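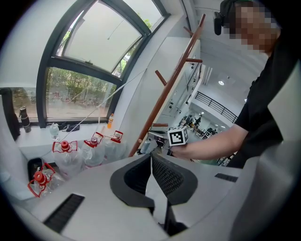

Working with one arm held out, short sleeves.

Lykkegaard, ground floor and first floor
General safety inspection, 9 February 2022
Inspected by: Jytte Bech
Site contact: Amra Nikolaidis
Marks used: OK / Action / Not checked

1. Entrance and escape routes

Front door opens fully from inside without a key: OK
Rear door opens fully from inside without a key: Action
Comment: The door opens but sticks at the bottom. It took a hard push with the shoulder. Amra says it swells in wet weather. It needs planing, and the threshold strip is lifting at one end. Same comment as in January.

Corridors clear to full width: Action
Comment: Flat-packed boxes were leaning on the wall outside the kitchen. Moved while I was there. There is room for them in the bin store until collection.

Exit signs visible and lit: OK
Comment: The one over the stairs has been replaced.

Stair treads and handrail: OK
Comment: Nosing on the bottom step is worn but still fixed down. Look again next time.

2. Fire equipment and alarm

Extinguishers in place, pins and seals intact: OK
Service labels in date: Action
Comment: The foam extinguisher by the front door has no readable label. Dinel did the last service and should have a record of it. If they can't find one, treat it as out of date and swap it.

Call points unobstructed: OK
Weekly alarm test recorded: Action
Comment: Gaps in the book over the holiday period. If the building is shut, write "shut" on the line so that it doesn't look like a missed test.

Smoke detectors free of covers and tape: OK
Fire blanket in kitchen: OK
Assembly point sign: Not checked
Comment: A van was parked across it. Amra to look when it has gone.

3. Electrical

Sockets and switch plates undamaged: Action
Comment: Cracked plate on the double socket under the first floor window. Taped off and labelled. Electrician needed.

Extension leads not joined end to end: Action
Comment: Found in the first floor room again. The answer is another fixed socket on that wall. I put this in the last report and would like a yes or no on the cost.

Portable appliances tested: OK
Comment: The Pledar heater has failed on its cable and has been cut off and binned. Please do not bring in another one from home.

Distribution board closed and labelled: OK
Comment: Circuit 4 is still marked "old kitchen". Relabel it.

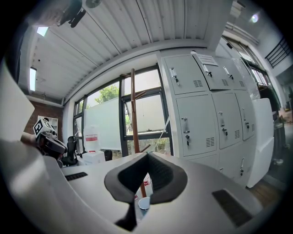
4. Heating, light and air

Room temperature comfortable for seated work: OK
Comment: 20 degrees on the wall thermometer in the first floor room mid-morning. The downstairs toilet is a good deal colder, and the radiator there needs bleeding.

Windows open and close: Action
Comment: One of the catches on the street side has come loose. Two longer screws should do it.

Lights working: OK
Comment: The tube in the cleaning cupboard flickers for a while after it is switched on. Not urgent.

Emergency lighting test: Not checked
Comment: No test key on site. The key was last seen on the hook behind the kitchen door. Dinel can lend one.

5. Kitchen and first aid

First aid box stocked: Action
Comment: Plasters nearly gone, and the eye wash has expired. Both to be ordered from Avar with the next cleaning supplies.

Accident book available: OK
Comment: No entries since the last inspection. Old pages should be removed and kept in the office, as they have people's names on them.

Water heater: OK
Comment: Limescale around the outlet. The "hot water" sticker has peeled off and needs replacing.

Cleaning products in original containers: Action
Comment: One spray bottle with no label. Emptied and thrown away.

6. Carried over

Rear door, alarm book, extra socket. I have given the door priority 3 until now and am raising it to 1.

Amra to reply in writing on the door and the socket. Everything else can be signed off on the sheet in the office as it gets done, with initials next to the item.

J. Bech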